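Febrero, boletín de Skudside. Va rápido que cerramos a las siete y falta media hoja.

## La mesa redonda, otra vez

Nos habéis escrito mucho por lo del comedor estrecho. Mucho. Así que este mes va entero de mesas: cuál, de qué tamaño, cómo se cuida y qué hacer con la vieja. Los platos de cuchara pasan al número siguiente, perdón a quien los esperaba.
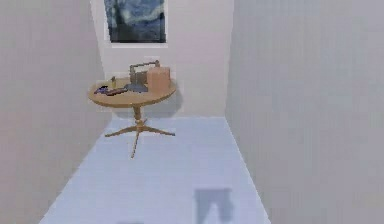 *Por la redacción de Skudside · Casa pequeña · lectura de café corto*

Lo primero. Medir. Ya, ya lo sabéis, pero luego llega el camión y la mesa no pasa por el rellano. Se mide la habitación, se mide la puerta y se mide la escalera, sobre todo el giro. En el edificio Biltmont, donde tenemos el local, el giro del segundo piso se ha comido ya un aparador y el cabecero de una cama. El aparador sigue en el portal. Si alguien lo quiere, que pregunte.

Una redonda de 100 cm de diámetro da para cuatro que se lleven bien. Para seis, no. Caben los platos y no caben los codos. Entre el borde de la mesa y la pared, dejad 70 cm para apartar la silla y sentarse. Menos que eso y hay que entrar de lado. Para pasar por detrás de alguien sentado, más -- y si no lo hay, pues se sienta primero el del fondo y no se levanta hasta el postre.

Pie central o cuatro patas. Aquí hay bandos. Con pie central se arrima una silla de más sin pelearse con la pata, pero hay modelos que bailan en cuanto alguien se apoya a cortar pan. En la tienda: apoyaos. Con ganas, en el canto, con las dos manos. Si el dependiente pone mala cara, mejor, os acordaréis de la mesa. Las de cuatro patas bailan menos y estorban más.

Extensibles. La Dudholm, que es por la que más preguntáis, pasa de redonda a ovalada y se queda en 148 cm abierta. La hemos tenido en el local todo el invierno. Lo bueno: el tablero de extensión va guardado debajo y no hay que buscarlo detrás de un armario. Lo malo: el cierre. Duro al principio, y pilla dedos. También pesa un disparate, subirla entre dos es posible y al día siguiente se nota. La redacción esta dividida, la mitad la compraría y la otra mitad dice que para abrirla dos veces al año se junta la mesa de la cocina con un mantel largo encima y listo.

Lo del mantel funciona, por cierto. Pero a la misma altura. Un centímetro de diferencia ya vuelca copas. Calzos de fieltro en las patas de la baja, y probad con agua antes de probar con vino.

### La madera, que se mancha

Tres cartas este mes sobre cercos blancos. El cerco blanco es humedad que se ha quedado en el acabado, no suele llegar a la madera. Paño de algodón seco, plancha tibia sin vapor, pasadas cortas, levantar y mirar. Si a la tercera no ha cambiado nada, parad. Con aceite de oliva y sal, como decía una lectora, no lo hemos conseguido nunca, aunque la mesa queda oliendo a ensalada.

El cerco negro es otra historia. Ése ya ha entrado. Lijar y volver a dar acabado, o un salero encima.

Para el día a día: bayeta apenas húmeda y secar enseguida. Nada de limpiacristales. Nada de toallitas. Si la mesa está acabada al aceite, una mano cuando la veáis sedienta, que se nota porque la gota de agua deja de hacer bolita y se extiende. Mano fina, esperar un cuarto de hora, retirar todo lo que sobre con un trapo que no suelte pelusa. Y el trapo, atención, **no se tira hecho una bola a la basura**. Los trapos con aceite de linaza se calientan solos y pueden arder. Se extienden al aire, en la calle o en el balcón, hasta que queden tiesos, o se meten en un bote metálico con agua y tapa. Lo ponemos en negrita porque el año pasado lo pusimos en normal y no lo leyó ni el que lo escribió.

Los tornillos. Una vuelta con la llave cada otoño, cuando se enciende la calefacción. La madera se mueve, la mesa cruje, se aprieta y ya. Sin forzar.

### Manteles, servilletas y demás

Un mantel redondo se calcula sumando al diámetro dos veces la caída. Con treinta centímetros de caída queda bien y no se engancha en las rodillas. Si cae más, alguien se levanta con él puesto y se lleva la sopera.

En Telas Prajapati nos han guardado retales de lino lavado para lectores del boletín. Hay crudo, hay mostaza, hay un azul que en la tienda parecía gris. Decid que vais de parte de Skudside. No hay descuento, hay retales, que quede claro porque luego nos llaman. Cortan en redondo si lleváis la medida apuntada; el dobladillo lo hacéis vosotros. Truco para el dobladillo curvo: hilván a mano a medio centímetro del borde, tirar un poco del hilo para que la tela se frunza sola, planchar, y luego la máquina. Sin hilván sale con picos. Hemos visto los picos.

El lino encoge. Lavad antes de cortar. Otra vez: antes.

Si no queréis mantel, bajoplatos. En mesa redonda los rectangulares se pisan unos a otros en el centro, mejor redondos o de esos con forma de gajo. Los de corcho aguantan, los de fibra trenzada se llenan de migas y hay que sacudirlos por la ventana, con permiso de los de abajo.

### Lo de colgar un cuadro en el comedor

Pregunta fija de cada invierno: a qué altura. En un pasillo se cuelga pensando en gente de pie. En un comedor se mira sentado, así que un poco más bajo. Siéntate en la silla de siempre, que otra persona sujete el cuadro y que lo suba y lo baje hasta que dejes de protestar. Marca de lápiz. Luego os cambiáis, y si la segunda persona protesta, se parte la diferencia.

Papel de periódico recortado al tamaño, pegado con cinta de pintor, dos o tres días en la pared. Cuesta cero y ahorra agujeros. Si la pared es de yeso laminado, taco de los que se abren por detrás. En ladrillo, taco normal. Y si al taladrar sale polvo y más polvo y la broca se va para dentro sin esfuerzo, parad y moved el cuadro un palmo.

Con cristal delante, cuidado con la lámpara. Encended la luz con el cuadro presentado en la pared, de noche. De día todo queda bien.

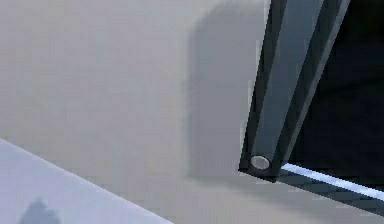 ## Qué hacer con la mesa vieja

Antes del contenedor, opciones. Por orden de pereza, de menos a más:

- **Regalarla.** Foto con luz de día, medidas, planta y si hay ascensor. Sin medidas, llegan veinte mensajes preguntando las medidas.
- **Bajarla de altura.** Se cortan las patas y sale mesa de centro. Cortad menos de lo que pensáis, y marcad las cuatro patas con la mesa del revés sobre una manta. Quien corta una, mira, corta otra y vuelve a mirar acaba con una bandeja.
- **Quedarse el tablero.** Un tablero macizo vale para baldas, para un banco o para una tabla de amasar enorme. El de aglomerado no merece tanto cariño, se deshace por los cantos en cuanto lo sierras.
- **Recogida municipal.** Se llama y te dan día. No la dejéis en la acera la noche de antes, que llueve y luego pesa el doble y la gente tropieza.

El taller de los bajos del Biltmont abre por las tardes, de cinco a ocho. Hay sierra de calar, hay gatos, hay una lijadora orbital buena y otra que hace ruido de avión. Traed las lijas, que las del taller se acaban. Grano 80 para quitar barniz, 120 para igualar, 180 para terminar y no os paséis de ahí si vais a dar aceite, que luego no agarra. Mascarilla puesta. Gafas también si vais a cortar.

Para decapar, preguntad primero. El decapante se usa en el patio y con guantes que no sean de los de fregar, que se deshacen.

## Cartas, muy por encima

Una lectora pregunta si una mesa de cristal redonda "agranda" el cuarto. Algo, sí. También agranda las huellas de dedos. Con niños pequeños nosotros esperaríamos.

Otro lector tiene la mesa coja y ha probado cartón doblado, corcho y una moneda. Puede que sea el suelo. Girad la mesa un cuarto de vuelta, poco a poco, hasta que asienten las patas. Si asienta en algún punto, es el suelo y se queda ahí, aunque no quede centrada con la lámpara. Si no asienta en ninguno, ya es cosa de la mesa y toca lijar la pata larga o poner niveladores de rosca.

Nos piden también la receta de la cera casera. Cera de abeja y aceite, una parte por cuatro, al baño maría y sin perderla de vista. Se guarda en tarro bajo. Si queda dura como una vela, se vuelve a fundir con un chorrito más de aceite. La siguente tanda la hacemos en el taller, apuntarse en la hoja de la puerta.

Y sillas. Nos habéis preguntado por sillas y no ha dado tiempo. Van en el próximo, con los platos de cuchara y la fe de erratas de éste.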